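Company > About Us > Automation and Our People

Print | E-mail

Drudilix supplies molded parts to equipment makers and employs 200 people. Sorting was formerly done by hand on every shift. Under plant director Biljana Golob, robots are now taking over that work, and 12 sorters have trained as line technicians. No position has been eliminated. Staff receive 90 hours of paid instruction and keep their grade and seniority.
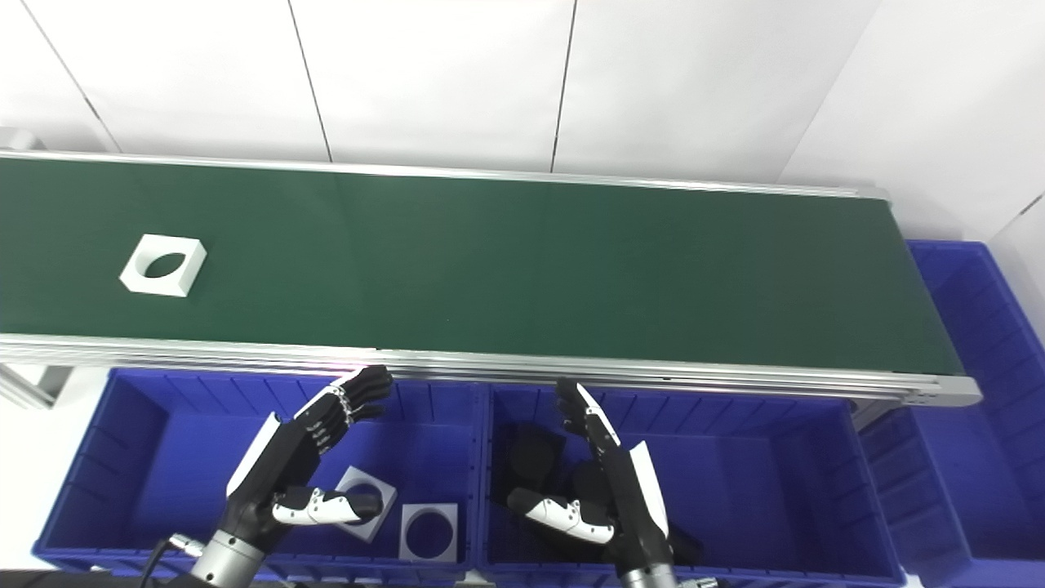

White parts and blue bins at the sorting conveyor.

Comments

Eleni Delić: Does the training cover night shift?

Ognjen Kadrić: My wrists are grateful. I do miss the talk on the old line.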